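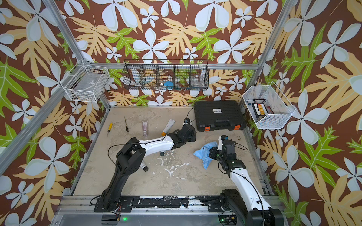

Bench Week Gallery

Home | Galleries | Tips | Contact

21st February — by Colleen Vachon

Everybody swears by a cleared bench. I have my doubts.

Screwdrivers, tubes, a marker, and the black case with the orange latches. Ryota says it all fits in the case. I'll believe it when the lid shuts.

Light blue microfiber. It's supposed to lift anything off a worktop.
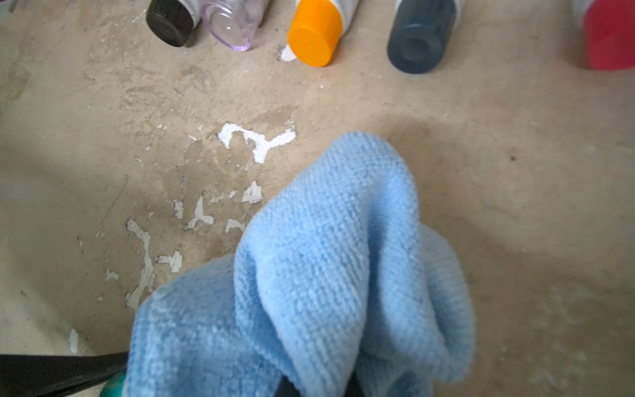

I've heard that about every cloth since September — and the white patches are still there.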